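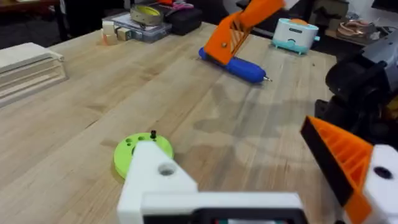
Bench Night at Jirstead

We finally have a proper spot for small repairs and screw-together projects, and I could not be happier with it! The Jirstead workroom opens at 5 on Thursday, and people have been drifting in with things to build ever since the big table went in. It's the butcher-block one we hauled over from the old Trivmont shop (four of us on the stairs, never again), and it's a joy to work on. Light wood, plenty of room, and a dropped screw shows up right away.

Blue electric screwdriver, butcher-block table. My favorite tool in the place, hands down. It's small, it has a nice round body, and I reach for it before anything else in the drawer.

Lime-green disc with the little holes and the short black peg. 3D-printed, and what a color! You'll never lose that one on a bench.

More from the Flillmont build day goes up in April. Bring your own bits if you have favorites, and please put the small ones back in the tray!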